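Home News Programs Donate Contact
Search this site
Search

December 21, 2020
By Tatiana Skála

Clothing Room: Sorting Before the Break

The clothing room at Illard House closes for two weeks after this issue goes out, and we want the tables clear before then. Igor Gajewski and Zyanya Tovar have been working through the last of the fall donations. The shirts are the slow part. They come in knotted together with towels and pillowcases, and each one has to be pulled out, checked at the collar and underarms, and put with its own kind.

White shirts go first. A gray mark that would pass on a navy shirt shows right away on a white one, so we check them by the window and send anything doubtful back to the wash.

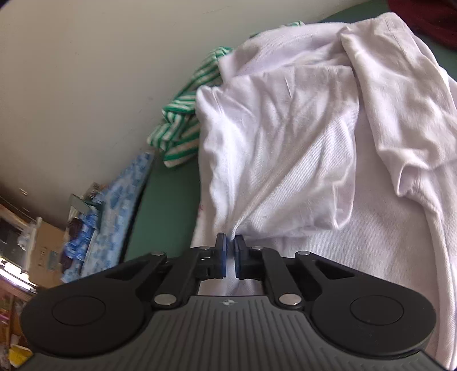

What We Still Need

Plain T-shirts in adult sizes, any color. We gave out 75 in April and have 40 ready to go on the shelf now. Large and extra large run out first. Please wash everything before you bring it, and leave out fabric softener if you can. Several families have asked for that.

Stripes and dark colors are welcome too. We keep maroon and other reds apart from the whites until they have been through our own wash once. Benedicta Agyeman lost a good load of undershirts to a red sweatshirt last winter and has asked me to repeat the rule.

Please do not fold T-shirts into tight rolls or tie them in bundles. We have to open them all again to check them. Laid loosely in a paper bag is fine.
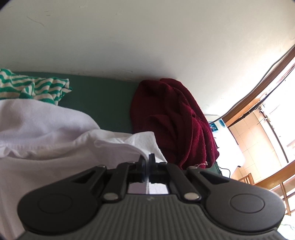
White, striped and maroon fabric on the green surface during sorting.

Drop-off

Bags can be left inside the side door until 4 in the afternoon. After that the door is locked, and anything left on the step gets rained on. Coats and shoes go to Chin-lung Shek at the front desk, who keeps a separate list for those. We cannot take bedding until the new shelves are up.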